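Section 3. Choosing and checking a product name

Before you start
You will need the Helham Naming Workbook, the signed brief, and a person in the office willing to say a bad name out loud. Allow one afternoon. If your founder has already bought the domain, skip to step 6 and good luck.

1. Open the Candidates sheet and paste in the long list. The sheet holds 266 names. If you have more, you have a list of words, and should go back to Section 2.

2. Sort by length. Strike anything you would have to spell over the phone. Fogh survived this step at our own office for a week, and the front desk has not forgiven us.

3. Run the Sound-Alike filter. It compares each name with the ones already in use in your category and marks the close calls in yellow.

Note: The filter reads English only. Stikby passed it without a mark, and so would a sneeze.

4. Send the survivors to your language reviewers, one market at a time. Give them the name alone, with no logo and no tagline. A good typeface has carried many a dud through this stage.
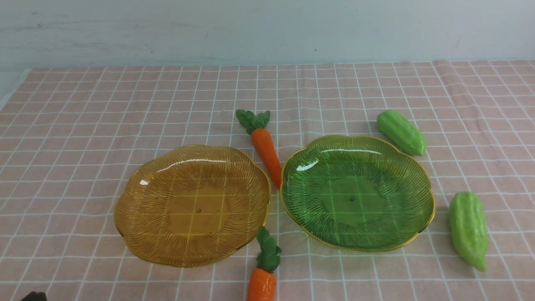
Dindo Sison would put the reviewers ahead of the filter, on the grounds that a native speaker can kill a name in four seconds and the software takes all of Wednesday to approve it. Fair enough. If you have reviewers who answer email, swap steps 3 and 4. The workbook won't mind, though the progress bar will run backward for a while.

5. Enter each reviewer's notes in the Objections column. Use their wording. "Sounds like a foot cream" is a finding; "mixed response" is a way of getting a foot cream approved.

6. Hand the short list to your trademark attorney.

Caution: Do not print business cards before the search comes back. Sturcombe was on the cards, the van and the holiday mugs when ours did. We still have 228 mugs.

7. Choose 2 finalists, a first pick and a spare. Lock both rows with the padlock button. Locked rows can't be edited by anyone below administrator, a group that unfortunately includes the founder.

8. Export the Decision Record and get it signed on the day of the meeting. By the following morning, everyone present will remember having preferred the other one.

If the Export button is gray, a reviewer field is still blank. Type "none" if there were no comments. Do not type "n/a", which the filter will treat as a candidate name and score rather well.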